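Scratched steel sink — sand it or leave it??
Print this thread | E-mail to a friend

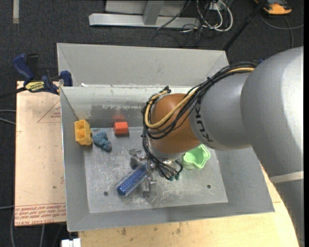

Bare metal, scuffs all over the bottom.

flulafan
Apr 1, 2020
Ok so stuck at home, finally looking hard at my utility sink. Stainless, deep, came with the house. Bottom is nothing but scratches now, every direction. Want to take it back to an even brushed look. Start at 92 grit? Is that even a thing? Neighbor says just use a scouring pad and go with the grain. What grain, its gone.

koller_ridge
No such thing as 92 that I ever saw. You want 120 then 240, then a gray pad. One direction only, long strokes, dont scrub in circles. Did mine last May, took 6 sheets and a whole afternoon. Looks good still.

Tamenura
Leave it. Scratches on a work surface are fine. You sand it, first paint tray you drag across, there's your scratch again — except now it stands out worse because everything around it is even.

koller_ridge
Disagree. Even finish hides new ones fine if they run the same way. Its the cross scratches that show.

Tamenura
And who drags things the same way every time? Not me.

flulafan
Ha, not me either. Mostly buckets and boots in there. Does sanding make it rust? Read that somewhere.

Hryhorii Yurchenko
Not the sanding. Steel wool does it — leaves little bits of iron behind and those rust, then people blame the sink. Use a fresh pad, never one you used on regular steel. Rinse good, dry it, wipe of mineral oil if you like. I did kitchens for 24 years, the old dull ones held up better than the shiny ones.

koller_ridge
^ what he said about steel wool. Learned that one the hard way.

dronero772
or put a rubber mat in the bottom and forget about it

Tamenura
Mats hold water underneath and then you get stains. No thanks.

dronero772
so lift it up once in a while?? mine is fine

flulafan
Ok going to try one corner with the 240 and see. If it looks dumb I'll get the mat. Store is curbside only rihgt now so might be next week.

Print this thread | E-mail to a friend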